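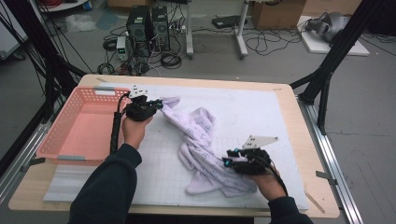 Robots learn to do laundry at the Asten open day

Posted 25th October in Local News

I went to the open day at Asten thinking I'd stay half an hour, grab a coffee and head home. I ended up staying most of the afternoon, mostly at one table, watching people fold laundry. I'm not even sorry!

Asten, if you haven't been out there, is the long brick building on the Foltitz road with the blue doors. The robotics workshop moved in last March and this was the first time they've let the rest of us in. The sign-up sheet at the door had 64 names on it when I added mine, and there was a line for parking (bring a bike next time -- the lot holds 70 cars and the lower half was mud).

The main demonstration is part of a project they call Grisus, and the idea is simple enough that even I got it. Before a robot arm can fold a towel, it needs to see a whole lot of towels being folded. So a person does the folding, holding a gripper in each hand, and the grippers record what they see and how they move. Later on the robot learns from all of that. You work with your arms but you only get to use the jaws, and wow, does that change things. I fold towels every day of my life and I would not have known where to start.

What I liked was how close you could get. You could lean right in and watch the jaws go for the hem, two skinny black pads with a pinch of cloth between them. One of the guides told our group that edges are the whole game. Get hold of the edge and the rest of the towel more or less has to follow. Grab it in the middle and you're lifting a lump. My kids have been grabbing it in the middle for years, so I plan to pass that along.

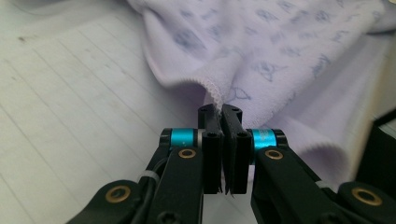

Having a go yourself

After the demonstration they let visitors try, in groups of 4. Our turn came right before the coffee break. The grippers were lighter than I expected but my wrists got tired fast, and I kept wanting to put one down and smooth the cloth with my palm (not allowed, they were nice about it). My best fold looked like something you'd find at the bottom of a gym bag. A boy of maybe ten went after me and did it much better -- he got a round of applause, too.

People asked good questions. Someone wanted to know how soon she could have one at home, and the answer was a friendly "not soon." Towels are one thing, fitted sheets are another, and apparently socks are their own department. Someone else asked if the machine would put people at the Foltitz laundry out of work. The guide didn't brush it off, but she didn't have a full answer either, and I'd like to hear more about that one.

There's a faint grid on the white board they work on, and you do find yourself trying to line the towel up with it. I was nowhere near.

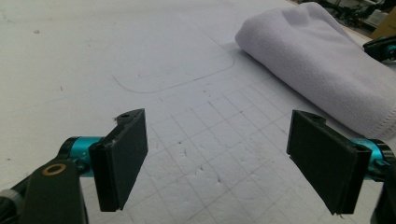
3 min read

If you missed it, the workshop says it will open up again in March, with more tables and a longer try-it session. Sign-up is at the front desk in Asten or by phone, extension 1617. It's free, kids are welcome, and the soup in the canteen is better than it has any right to be. Wear something with sleeves you can push up, and go early if you want a turn with the grippers.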